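The Long Wait for a Plane That Was Already Paid For

When a small airline falls out with the company that owns its planes, the passengers are usually the last to hear about it, and so it was at Pronlow, a regional carrier that flew its three turboprops up and down the coast for the better part of my adult life. I took those flights more often than I can remember (the coffee was terrible and the crews were lovely), and I was as surprised as anyone in the departure hall when the evening service to Wallari vanished from the board one night in July.

The trouble had been brewing for a good while by then. Pronlow never owned its aircraft. It leased them from a firm called Starkska, paying month by month, and on top of the rent it paid into a maintenance reserve - a pot of money set aside for the big engine overhauls that come along every few years and cost a small fortune. Almost every lease of this sort has one, and almost every quarrel of this sort seems to begin there.

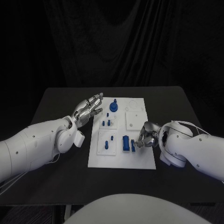
9 min read

Pronlow's complaint was simple enough to explain over a kitchen table. It had sent one engine away to the Zabala repair shop, settled the bill itself, and asked for its money back out of the reserve. Starkska replied that the work went beyond what the lease covered and that the airline was behind on its rent besides. Letters went back and forth, each a little stiffer than the last, and then Starkska ended the lease on all three planes.

I have read the agreement, or as much of it as I could manage with a pot of tea beside me. It runs to 371 pages. Somewhere deep inside is a clause, familiar to anyone who works in this corner of the law, saying the rent must be paid in full and on time whatever else the two sides may be arguing about. Lawyers like to call it "hell or high water," and it is every bit as unforgiving as it sounds.

For people in Wallari, all this meant a drive of up to 70 miles to the next airport, over a road that is pretty in good weather and miserable in bad. Ticket holders were told to file claims, and many are still waiting for a reply. The reserve money is the subject of a separate hearing, now set for 27th August, and the planes are parked at Zabala with their engines covered.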